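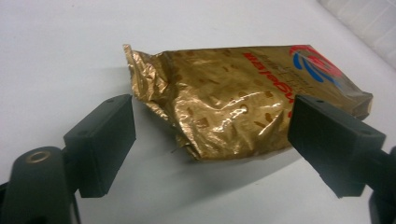 Crinkly foil bags are out of the curbside bin starting in August.

Okay, so the new recycling rules for Triltthorpe are finally up on the town website, and I read the whole thing over breakfast so you don't have to (you still should, it's only 3 pages). The big change is the one everybody at the grocery store has been grumbling over: chip bags, coffee bags, candy wrappers, anything shiny and crinkly goes in the trash from August on. Cordero, the hauler, has been telling us this for a while, but now it's official and they'll leave a tag on your bin if you forget.

I'll admit I've been tossing coffee bags in with the cans for years. They look like metal! The notice says most of them are thin layers of plastic and foil stuck together, and the sorting line over in Stokness has no way to pull them apart. There's a squeeze test in there too. Ball it up in your fist, and if it springs back open, trash it. Plain kitchen foil stays balled up and can still go in the bin if you've wiped the lasagna off.

Tags come first. After that it's a $30 fee added to your next bill, which seems steep to me for a granola bar wrapper, but the town says you'd have to ignore a whole string of tags to get there. The new rules cover all 1,527 households on the curbside route, and apartments on Hirer Street with the shared dumpsters get their own set of rules later on.

Now for the good part. Rigid plastic tubs and containers are IN, finally, lids on or off, as long as they're rinsed. I've got a whole shelf of them in the garage and I'm thrilled.

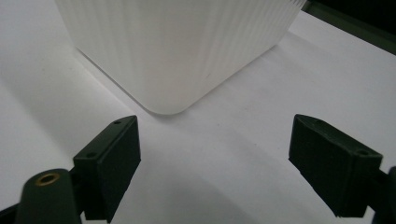

One reader wrote to me to say the tubs matter a lot more than the wrappers, and that she's been driving hers to Stokness every month and would have happily paid a little extra to skip the trip. She also wants to know why the trucks still come at 6 a.m., and so do I, but there's not a word on pickup times in the notice.

If you'd like a sticker for your bin with the yes and no lists on it, the town office printed 500 of them and they're sitting in a box at the front counter, free, one per household. I grabbed mine already. The office closes at 4:30, and the side door is locked again while they fix the ramp, so use the one facing the parking lot.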